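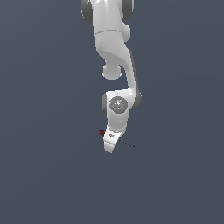
Re: [zislow-sim] Wrist view or outside view for the tool policy?

Mahnaz Akbari wrote on Thursday:
> Thank you for the Olesum results. I could not find how the two
> policies were compared. Did both get the same start poses? And why
> is the wrist camera kept if the gain is so small?

Dear Mahnaz, dear all,

The start poses were the same for both policies, 134 episodes each, all in simulation. I write the rest in points.

1. The wrist view. This policy sees the tool and the fingers, and very little of the arm. With the screwdriver it failed in 13 episodes, mostly by closing too early, when the handle was still nearer to one finger.
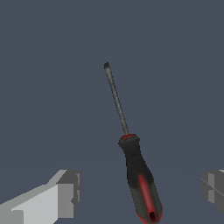 2. Wrist view together with outside view. The number of failures went down to 11. I agree this is a small gain - with 5 training seeds I would not call it significant.

3. The outside view alone. I stopped this run in March, so please ignore the row in the table.
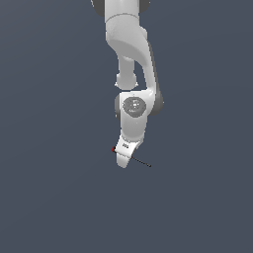

Does the outside view need to be at the same angle in training and in test?

In our runs a small change of angle did little harm, while a large one made the policy useless until we trained again with mixed angles.

The mixed angles are taken from the Plilton scripts, with one change. We sample the camera height also, 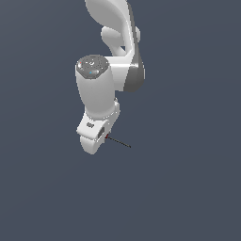
and we keep the background plain, because the textured one made the training slower and I had no time to find the reason. If somebody has tried it with the Kofler scenes, I would be glad to see the curves. I will upload the config files tonight.

Best regards,
Olesum sim group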